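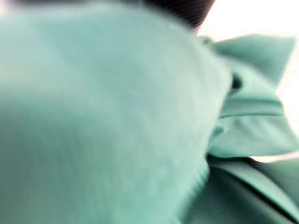 Commercial Property: Leases and Valuation
Notes for session 2: What is being sold when a let building is sold
Revised 3 July 2020

Scope

The first session dealt with title. These notes deal with income. The sale of a let shop or office transfers the land and building subject to the lease, and most of the price is paid for the rent that the lease produces. A buyer who reads the survey and skims the lease has done the work in the wrong order.

Terms used

Passing rent: the rent payable under the lease at the date of valuation.
Market rent: the rent the space would fetch if let on that date on ordinary terms.
Reversion: the point at which the owner can move from passing rent to market rent, by review or on expiry.
Over-rented: passing rent is above market rent.
Under-rented: passing rent is below market rent.
Void: a period in which no rent is received and the owner bears the running costs.
Covenant: in this course, the tenant's ability to pay. The word also means a promise in the lease. Read the context.

Worked case: Totgate

Totgate is a single-storey retail building of 3000 square metres, let to one tenant, Zella. The seller is Kalogeropoulos, a family company reducing its retail holdings. Doston is the agent. The building has 400 parking spaces, shared with the neighbouring site under a separate agreement that must be read alongside the lease.

The sales particulars quote a yield on passing rent. Before using that figure, establish the following.

Whether the rent is net of repairs and insurance. A lease in which the tenant pays both is worth more to the owner than one at the same rent in which the owner pays either.
Whether a rent-free period is still running. Sellers often top up the missing rent from the sale proceeds, and the top-up should appear in the contract as a stated sum.
Whether the tenant has a break right, on what notice, and with what conditions attached.
Whether the review is upwards only, linked to an index, or open in both directions.
Who pays if the car park has to be resurfaced.

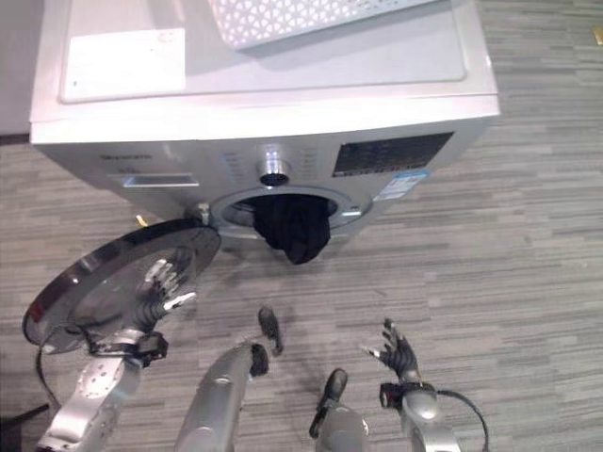 Rozália Szekeres asked whether a long unexpired term always supports a higher price, given that the buyer is certain of the income for longer. It usually does, with two limits. The income is only as certain as the tenant, and if the building is over-rented the extra years are worth paying for only while the tenant can afford them. For an under-rented building, a long term with no review postpones the reversion and may hold the price down.

Method

Where passing and market rent are close, capitalise the passing rent at a single yield and deduct purchase costs. Where they differ, split the income. Value the passing rent up to the reversion, then value the market rent from that date onwards, deferred to the present. Some valuers apply a lower yield to the first part on the ground that it is more secure. State which approach has been used - the marker cannot give credit for a choice that is not shown.

Allow for a void at expiry. For a large single-tenant shop the allowance should also cover marketing, legal fees and any inducement to the next tenant. If the unit would have to be divided before letting, treat the building work as a cost at that date and do not hide it in the yield.

Comparable evidence

Adjust each comparable for size, frontage, parking, lease length and date of transaction. Large units generally let at a lower rate per square metre than small ones, so evidence from a parade of small shops is weak support for Totgate. 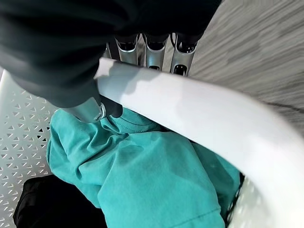 Metal fingers beneath a dark fabric sleeve.

Reading and submission

Read the Totgate lease extract to the end of page 38, including the schedule on alterations. Stavros Rallis will take the seminar on break clauses in October. Poonam Saxena holds the floor plans and the parking agreement. Written valuations go to Manolis Dimitriou, with calculations attached on a separate sheet.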